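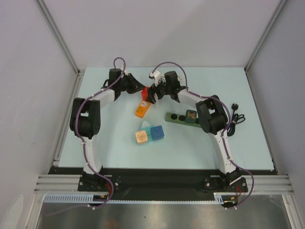 Atelier Arkorside, la lettre de mars
Rubrique : plans de travail, cubes, câbles

Vite fait parce que la lettre part ce soir et que je n'ai pas fini la page des inscriptions.

Les plateaux d'abord. On garde le clair. Gris bleuté très pâle, presque blanc selon l'heure. Le gris foncé qu'on avait à l'essai est parti au fond du couloir, si quelqu'un le veut pour chez lui, demander à Pascal. Sur du clair on retrouve une vis tombée, sur du foncé on la cherche à quatre pattes. Seul défaut, les traces de doigts et de feutre. Donc chiffon microfibre, un peu de savon, pas d'alcool à brûler (le coin de la table du milieu est devenu mat, merci à la personne concernée, elle se reconnaitra).

Hauteur des plateaux : 83 cm pour tout le monde assis, 95 pour la table où on travaille debout. Ne pas toucher aux réglages des pieds. Samedi il y en avait une qui penchait, tout ce qui est rond roulait vers le mur. Remise à niveau depuis.

Les côtés gris : on ne colle rien dessus. Ni plan, ni post-it, ni adhésif double face, j'ai passé une heure à gratter. Les feuilles vont sur le panneau de liège près de la porte. Pareil pour les profilés alu, les rainures sont faites pour les équerres et les écrous, pas pour les stylos. Si vous démontez une équerre, l'écrou va dans la boîte Lultar, tiroir du haut. Il en manque, on en a recommandé un sachet chez Gudeta, pas encore reçu.

Les cubes. Le rouge, tout le monde prend le rouge. Bon. Il se voit bien sur le plateau, d'accord, mais il a déjà les arêtes usées et la caisse est pleine d'autres couleurs qui ne sortent jamais. On a reçu un lot neuf de chez Hasora, bien net, peinture lisse, à utiliser pour les séances. Les vieux restent pour les essais et pour les enfants le mercredi. Un cube qui tombe par terre : on le ramasse tout de suite, on regarde les coins, s'il est ébréché il va dans le bac des vieux. On ne le remet pas avec les neufs en douce.

A la fin de la séance, retour dans la caisse. Pas sur le plateau, pas sur le rebord, pas dans une poche. Pascal Lammers en a retrouvé un dans sa veste en rentrant, il l'a rapporté, comme quoi ça arrive aux plus sérieux.

Multiprises. Une par table, et on ne branche pas une multiprise sur une autre. Je sais que c'est pénible quand il manque une place, mais c'est non. Et on n'en ramène pas de la maison non plus. La bouilloire : 2000 watts, elle se branche au coin café, jamais sur une multiprise de table. C'est elle qui a tout fait sauter la semaine des portes ouvertes. Le disjoncteur est dans le placard à gauche de l'entrée, la clé est dessus.

Laisser la multiprise dégagée, qu'on puisse atteindre l'interrupteur sans pousser des affaires. Rien de posé dessus, surtout pas un gobelet. D'ailleurs pas de gobelet sur les plateaux du tout, il y a la desserte.

Câbles. On prend les violets quand il y en a, ils se repèrent mieux que les noirs sur le métal et on se prend moins les pieds dedans. Faire une petite boucle avant le connecteur pour que ça ne tire pas. Pas de pli serré, pas de noeud. Ce qui dépasse, on le ramène vers le bord et on l'attache au velcro (rouleau dans le tiroir du bas, les ciseaux avec, les ciseaux y RESTENT). Les colliers plastique c'est fini, il faut les couper à chaque fois et on a entaillé une gaine comme ça.

Câble abîmé : un bout de scotch jaune autour et dans le bac à réparer. Même si ça marche encore un peu.

Ménage. Aspirateur le soir, balayette pour les rainures, sinon la poussière s'y installe et après les écrous ne coulissent plus. Le sac de l'aspirateur a été changé. Il en reste 2 d'avance dans le placard, prévenez quand vous prenez le dernier et pas trois semaines plus tard.

Samedi matin on finit le rangement du mur du fond, rendez-vous 9 h, il faut du monde pour porter les étagères. Café et de quoi grignoter sur place. Gants si vous en avez, les bords des tablettes coupent.

Encore à trouver : une lampe d'appoint pour la table debout, un couvercle pour la caisse des cubes (l'ancien est fendu), des étiquettes qui colent pour de bon. Si vous avez ça dans un garage, un mot à Pascal ou dans le cahier de l'entrée.

La page des inscriptions suit demain, normalement.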